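# What the Robot Does at the Table

A guide for young visitors to the Travengate open day

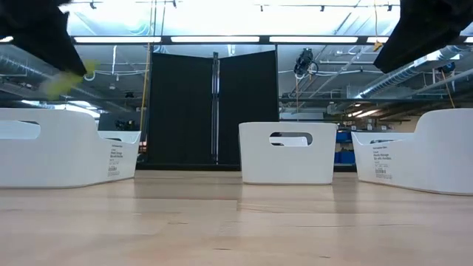

*Reading time: 2 minutes*

Travengate will open its robot workshop to families in September. This page explains the demonstration you will watch and some of the words you will hear.

## Three bins and two grippers

The robot works at a wooden table with three white bins on it. The bin in the middle is smaller than the other two and stands further back. The robot reaches down from above with two black grippers. A gripper does the job of a hand: it closes on an object, holds it and lets it go.

Look at the tip of the left gripper in the picture. The yellow-green shape there is blurred. When something moves quickly, a camera often shows it as a streak.

## How does it know what to do?

A robot follows a program, a set of instructions written by people. For this demonstration the program is called Fullow. It tells the robot which object to pick up and which bin to put it in. Sevim Oral and Umesh Grewal wrote it, and they tested it with 643 objects before it was shown to visitors.

Picking things up is easy for you. Your eyes tell you where a ball is, and your fingers feel when they have hold of it. A robot has to work this out from measurements. If a measurement is slightly wrong, the gripper may close on air. When this happens during the demonstration, the operator will let the robot try again.

## During your visit

Each demonstration lasts 42 minutes, including time for questions. Gearóid Moynihan will operate the robot and Shigeru Maruyama will explain each step.

Visitors are asked to follow these rules:

- Stay behind the line on the floor.
- Keep hands, bags and coats away from the table.
- Wait until the operator says the robot has stopped before you go forward.

## Words to know

**Gripper:** the part of a robot that holds things.

**Operator:** the person in charge of the robot while it is working.

**Program:** the instructions a robot follows.

Children under eight must be accompanied by an adult. Questions may be handed in at the Travengate front desk.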